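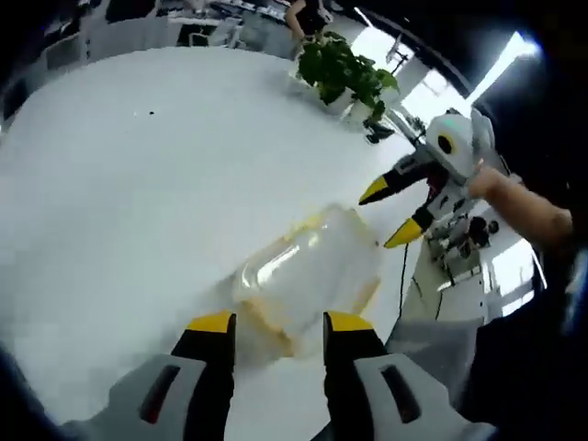

Clear plastic jar, on its side.

1/ Notes on storing dry goods in clear plastic jars over a full year. Pantry is unheated from fall to spring. Written down mostly so I stop answering the same three messages about stale rice.

2/ Setup. Everything is in screw-top jars from two makers, Skasta and Kustance. Both sell a wide mouth and a narrow mouth. I use wide for anything scooped and narrow for anything poured. Lids do not swap between makers. The threads look the same and will start, then bind after half a turn.

3/ The plastic is PET in both cases. Resin code 1 is on the base. PET is a fair oxygen barrier and a fair moisture barrier. Glass is better at both. For flour, rice, oats and beans used within a year, the difference does not matter much in my pantry. The lid matters more.

4/ Lids. Skasta uses a foam disc glued inside the cap. Kustance uses a molded ring with no liner. The foam disc seals better when new. It also holds the smell of whatever was in there last. Cumin is permanent. I mark those caps with a paint pen and keep them on cumin.

5/ Leak test, for anyone who wants to check their own. Put a dry paper towel inside, close the jar, hold it under water in the sink for two minutes, dry the outside completely, open it. Any damp spot on the towel means the lid goes in the scrap box. Do it in cool water. Warm water heats the air in the jar and pushes it out past the seal, and then the result tells you very little.

6/ Humidity. I keep a small dial gauge in one jar of white rice. The highest reading so far was 86 percent, and that was in the room, with the gauge sitting on the shelf after a week of rain. Inside the closed jar it barely moved.

7/ Dial gauges drift. Check yours with the salt method: a bottle cap of table salt, enough water to make it a thick slush, sealed in a jar with the gauge overnight. It should read 75. Mine read 71 so I add four and leave the screw alone.

8/ Desiccant packs. I tried Filtari silica packs, the kind with the color dot. Fine for salt, dried mushrooms and milk powder. Do not put them with brown sugar or raisins, you will get gravel. Recharge in a low oven according to the packet, and take the packet temperature seriously, the wrapper on mine scorched above it.

9/ Washing. This is where most of my jars died. PET softens well below the temperature of a dishwasher's heated dry. The mouth goes slightly oval, the lid still screws on, and the seal is gone. Hand wash in warm water, mild soap, soft brush. Skip the green scrubber, it clouds the wall.

10/ Drying. Rinse, shake, stand upside down on a rack with air under the rim. Flat on a towel traps water at the shoulder - I lost a batch of oats that way. Leave overnight, then wipe the threads with a dry cloth before filling. The threads hold more water than you expect.

11/ Labels. Masking tape and pencil. Pencil does not fade or smear. Write what it is and the month it was filled. Put the tape on the side wall, never the lid, or you will eventually have flour labeled as cornstarch. I did this in December and made a very thick gravy.

12/ Old label glue: cooking oil on a paper towel, wait ten minutes, rub, then dish soap. Acetone may haze or craze the plastic. Rubbing alcohol was fine on mine, but try it on the base first.

13/ Pantry moths. New flour and grain goes in the freezer for four days before it goes into a jar. Let the closed bag come back to room temperature before opening, or water condenses on the flour. A tight jar will contain an outbreak. It won't prevent one if the eggs came in with the bag.

14/ Capacity. Nominal volume is not fill volume. A Kustance jar sold as 2,000 ml takes that much only to the rim. To the shoulder, with room for a scoop, it is noticeably less. A standard five-pound bag of flour did not go in on the first try. Tapping the base on a folded towel settles it, and then it fits the 3,000 with space left over.

15/ The odd one is the Laryea jar, which I measured by weight of water at 2,421 ml to the rim. The listing called it two liters. No complaint, but it is too tall for the middle shelf, so it holds spaghetti lying down.

16/ Shelf order. Heavy jars at the bottom, anything opened daily at chest height, light jars on top. Beans and lentils keep their color longer out of direct light. Mine are behind a door. If yours are on an open shelf, put the pasta in front.

17/ What I don't put in these: cooking oil, anything hot, anything fermenting. Nuts go in the freezer in bags. Coffee goes in its own bag with the valve, inside a can.

18/ Replacement. A jar goes in recycling when it has a crack at the shoulder, a mouth that rocks on a flat counter, or a smell that survives two days of dry baking soda. Lids are a different plastic from the body, so check what your town takes.

19/ Edit 2023-12-04: several people asked about vacuum lids. Tried one on a PET jar. The wall sucked in and creased. Use them on glass.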